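Bullstead Debating Society
By Hina Satti, October

The Bullstead Debating Society is a public speaking club in the river town of Bullstead. It was founded by Hazel Baptiste, a retired court stenographer who had spent her career writing down other people's arguments and felt she was owed a turn. Early meetings were held above the Zaidi bakery and ended when the ovens were lit.
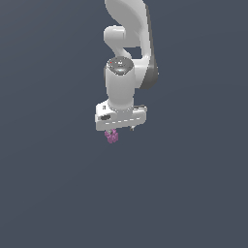
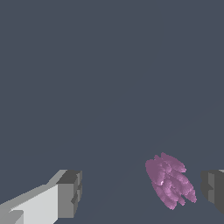

Computer renderings: a white robotic arm against gray, and part of a gripper in a lower corner.

Debates follow the Flurkenside rules, under which each speaker has 11 minutes and no one may quote a dictionary. The second rule was adopted after a motion on the meaning of "soup" ran past midnight. Asif Sethi, who spoke for the broth side, still regards the vote as unsettled.

The club's chief rival is Trakano, across the river. The two meet every spring for a wooden spoon, which both sides claim to have won the first time. Yasir Hayat's history of the fixture runs to 90 pages and takes no position on this.

Membership is open to anyone over 16. Heckling is permitted from the back two rows, which fill first.

Related articles
Flurkenside rules
Laiba Dhanial
Parliamentary debate
Trakano Speakers' Union

Contact | Copyright | Back to top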